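조립 과제 꾸러미 ‘노툰투스’, 대여 서비스로 문턱 낮춘다
등록 2022-11-27

로봇 팔에게 블록 하나를 제자리에 끼우게 하는 일이 얼마나 손이 많이 가는지, 한 번이라도 직접 해 본 분이라면 고개를 끄덕이실 겁니다. 사람은 눈을 반쯤 감고도 하는 일인데 로봇은 조금만 비뚤어져도 모서리에 걸려 멈춰 서고, 옆에서 지켜보는 사람의 속은 타들어 갑니다. 그런 연습을 집이나 학교 실습실에서도 차근차근 해 볼 수 있도록 돕는 조립 과제 꾸러미 ‘노툰투스(Noltunus)’가 이달부터 대여 방식으로도 제공됩니다.

노툰투스를 만든 곳은 교육용 로봇 과제를 꾸준히 내놓아 온 요스텔(Jostell)입니다. 지난 10월까지는 완제품 구매만 받았는데, 한 학기만 쓰고 싶다는 학교와 동아리의 문의가 워낙 많았다고 합니다. 대여 기간은 6주와 8주 가운데 고를 수 있고, 기간이 끝나면 받은 상자에 그대로 담아 돌려보내면 됩니다. 작업 바닥과 벽, 바탕 블록, 색색의 조립 조각이 한 벌로 묶여 있습니다. 로봇 팔은 들어 있지 않으니 이미 쓰고 계신 장비가 있어야 한다는 점은 미리 챙겨 두시는 게 좋겠습니다.

과제의 중심은 노란색 바탕 블록입니다. 윗면에 긴 홈과 움푹한 자리가 여러 군데 나 있어서, 조각을 집어 와 방향을 맞춘 다음 알맞은 자리에 내려놓는 것이 기본 흐름입니다. 초록색 긴 막대처럼 모양이 단순한 조각부터 시작해, 빨간색이나 파란색의 계단 모양 조각으로 넘어가면 난도가 제법 올라갑니다. 어느 쪽을 잡느냐에 따라 내려놓는 각도가 달라지기 때문에, 처음 며칠은 잡는 위치만 바꿔 가며 연습해도 시간이 훌쩍 지나갑니다.

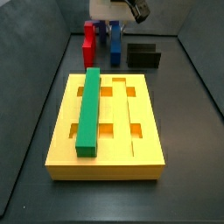
기자도 지인의 작업실에서 며칠 동안 이 꾸러미를 곁에 두고 지내 보았습니다. 첫날 저녁에는 막대 하나를 붙들고 한참을 씨름했는데, 그러다 처음으로 막대가 쏙 들어갔을 때는 다들 어린아이처럼 손뼉을 쳤습니다(늦은 시간이라 이웃에 조금 미안하기도 했습니다). 조각마다 색이 뚜렷하게 달라 카메라로 구분하기가 수월한 점은 참 반가웠고, 설명서가 과제 순서를 친절하게 짚어 주는 것도 마음에 들었습니다. 다만 조각을 처음 자리로 되돌리는 일은 여전히 사람 몫이라, 반복 횟수가 늘어나면 이 부분이 은근히 번거롭습니다.

함께 쓰는 소프트웨어는 트로린(Trorine)입니다. 시도할 때마다 집게의 움직임과 성공 여부를 기록해 두었다가 나중에 나란히 돌려 볼 수 있게 해 주는데, 대여 이용자에게는 한 계정당 400회분의 기록 공간이 기본으로 딸려 옵니다. 기자가 머무는 동안 쌓인 기록은 112회였으니, 주말에 짬짬이 쓰는 분이라면 기본 공간으로도 꽤 오래 버틸 수 있을 듯합니다. 기록을 파일로 내려받는 메뉴가 설정 화면 깊숙이 들어가 있어 한동안 찾아 헤맨 것은 조금 아쉬웠는데, 요스텔 측은 다음 판에서 첫 화면으로 옮길 계획이라고 알려 왔습니다.

대여와 반납, 조각 점검은 교구 대여 업체인 벅티(Bugti)가 맡습니다. 잃어버린 조각은 낱개로 다시 살 수 있고, 쓰다가 생긴 가벼운 긁힘에는 따로 비용을 물리지 않는다고 합니다. 학교나 동아리 이름으로 여러 벌을 빌릴 때에는 신청서에 함께 쓸 로봇 팔의 기종과 집게가 벌어지는 폭을 적어야 합니다. 신청은 벅티 누리집의 대여 게시판에서 받고 있으며, 보유 수량이 넉넉하지 않아 새 학기에 맞춰 쓰려는 곳은 수령 희망일을 두 가지 이상 적어 달라고 업체 측은 당부했습니다.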